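3 Planning and budgeting the work cell

This section applies to the Gresitz single-arm and two-arm kitchen cells, hardware revision 2. Complete it before raising a purchase order. Changes made after the order is confirmed are charged at the service rate in your quotation.

3.1 Before you request a quotation

1. Nominate one person to hold the planning sheet. All figures sent to the distributor must come from this sheet.

2. Write down the tasks the cell is expected to perform in its first year. Limit the list to tasks that share one countertop layout.

3. For each task, record the heaviest item and the widest item to be handled. Use measured values. Catalogue weights for cookware often exclude lids and handles.

4. Decide between one arm and two. Tasks that require an item to be steadied while another is moved normally need both arms.

NOTE: A single-arm cell can be upgraded later, but the second mounting plate must be on the original order. Retrofitting the plate means removing the base.

3.2 Site allowances

5. Confirm that the supply circuit is rated at 15 A and serves no other equipment.

6. Allow 200 mm of clear bench behind the base for cable bend radius and the emergency stop junction.

7. Check the bench for level in both directions. Natural stone tops may need shims under the base plate – do not grind the stone.

CAUTION: Do not anchor the base to a stone or engineered top without written approval from the bench fabricator. Damage to the top is not covered under the cell warranty.

3.3 Simulation before purchase

The Prenness layout package lets you test reach and item placement before any hardware is paid for. Budget for the licence as a separate line. It is not bundled with the arm.

8. Install Prenness on a workstation with at least 128 GB of free disk space.

9. Load the bench model closest to your own and set the finish. A finish with strong veining or a high gloss is the better test of the vision settings.

10. Place the task items at their working positions. Leave bare countertop between neighbouring items so that the hand has room to approach from the side.

11. Bring the open hand up beside the first item and stop short of contact. In the layout below, the first item is the blue plate, with the cutting board and the pan further along the bench.

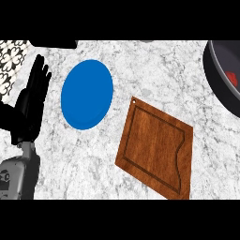
12. Repeat the approach for each remaining item on the task list. Record any item that cannot be reached without moving another.

13. Save the layout and attach it to the planning sheet. The distributor will not quote on reach without it.

3.4 Recurring costs

14. Enter the annual amounts for calibration, finger covers and software support. Tatby service plans combine calibration and support but exclude covers.

15. Add freight for one return of the hand to the service depot. Hands are serviced off site; arms are serviced in place.

Price schedules are reissued each October. Quotations accepted before the reissue are honoured at the old rate.

Section revised June 15, 2019. Technical contact: Xuelian Su, Applications.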